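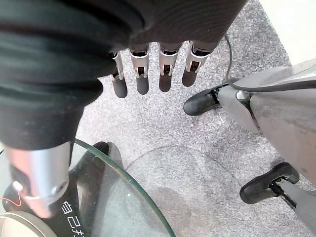 The first thing I learned at Iltlow is that a robot hand will teach you how lazy your own hand is. I'd been in the building maybe half an hour when Naledi Swanepoel put me in the operator's seat, strapped the control glove on me and asked me to pick up a sponge. I picked it up the way I pick up everything, with a sort of vague grab. The robot copied me faithfully and flung the sponge at a filing cabinet.

"Save that one," she called over to Malte Schmieder. "Mark it as a fail."

I was mortified, but they keep the fails (they have a whole folder of them!), and by lunch I had contributed plenty. The company is trying to get a robot to tidy an ordinary office, and the way they're going about it is to show the machine how it's done, over and over, with a person driving. Each go is called an episode. An episode might be eight seconds of moving a mug or two minutes of me sweating over a charging cable. The learning system gets the pictures from the wrist camera and the position of every joint, and from that it's supposed to work out what to do when there's no person in the glove.

How many does it need? I asked everyone and got a different answer from everyone. Malte's plan calls for 600 episodes of each task before they bother training on it. Naledi thinks you can get by on fewer if the operators are varied enough, and she had a nice way of putting it: ten people being clumsy in their own ways are worth more to her than one expert. The two of them have been having this argument since May and I got the feeling they both enjoy it.

The sleeve was Amnuay Noiphan's doing. It's black knit, soft and a bit fuzzy, and it bunches up over the back of the hand so that from the wrist camera you mostly see fabric and fingers. He'd been worried about cables snagging on furniture, and he got tired of taping everything down. I told him it looked like the robot had borrowed somebody's winter sweater. He said the fingers are the only part he cares about anyway, the rubber tips especially, and then he talked about rubber for quite a while.

What surprised me was how much of the day goes on the room. Between episodes somebody nudges a chair, turns a box, swaps one thing for another. If the chair always stands in the same spot, Naledi told me, the system may decide the chair is part of the job, and then it's lost the minute you roll the chair away. So they shuffle. Malte has a little script named Sindis that tells them what to move next, and everybody grumbles at it as if it were a person.

After lunch I got better. I stopped hurrying, for one thing - you have to close your fingers and wait a beat, and you have to look where the hand is looking, down past its own fingertips at the carpet. My shoulder ached. When I finally handed over the glove, the day's count stood at 246 episodes between all of us, and Malte read my share out loud: seven good ones with the sponge.

I asked if he was going to use them. He'd already copied them over.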